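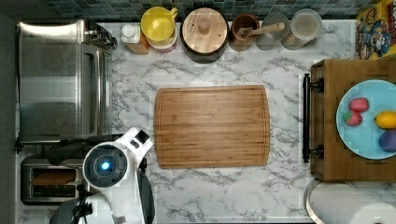 竹砧板，四周带汁槽；左侧为烤箱与烤面包机。

首页 > 厨房百科 > 器具 > 砧板

竹砧板

竹砧板是以竹材压制、胶合而成的切菜用板，常见形制为长方形，部分产品沿边缘开有一圈汁槽。市面上对它的赞誉不少，多数值得打个问号。

抗菌之说

“竹子天然抗菌”是流传最广的卖点。竹子活着时是否有某种抑菌成分是一回事，经过蒸煮、干燥、上胶、打磨之后还剩多少是另一回事。商家Skevwood的说明书用了整页篇幅谈抗菌，却没有写明测试条件。撰稿人Nisreen Darwish曾去信索要数据，收到的是一份内容相同的说明书。

硬度与刀刃

竹材通常偏硬，商家称之为耐用，磨刀的人看法不同。Walid Nasrallah在他的刀具手记中抱怨，换用Beretti竹板之后，磨刀间隔从30天缩短到7天。这只是一个人的记录，刀也只有一把，参考价值有限，不过方向与一般经验相符。

汁槽

汁槽用于承接肉汁和果汁。槽浅则容易溢出，槽深则容易藏垢，两种毛病都有人投诉。只切葱蒜的家庭大概用不上它，带槽的板却往往卖得更贵。

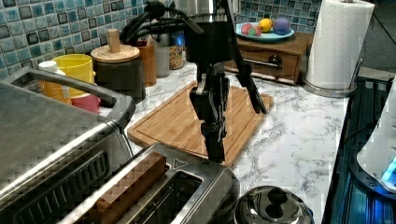 保养

常见建议是洗后擦干、竖放，隔一段时间抹一层食品级矿物油。Gollorow出售的350毫升“竹板专用油”，成分表上只有矿物油一项，“专用”二字从何而来，厂方未作解释。长时间浸泡和洗碗机都可能使胶缝开裂，这一条争议较少。

环保争议

竹子生长快，常被直接等同于环保。胶黏剂、运输和使用年限很少被算进去。一块两年就开裂的板，未必胜过一块用旧了还能刨平的木板。

分享 14 | 评论 3

Rami Matar：我家那块用到第2年裂了，正好在胶缝上。
Abla Sabbagh：环保那段没有出处，希望补上。
Fares Yammine：汁槽还是有用的，切西瓜试试。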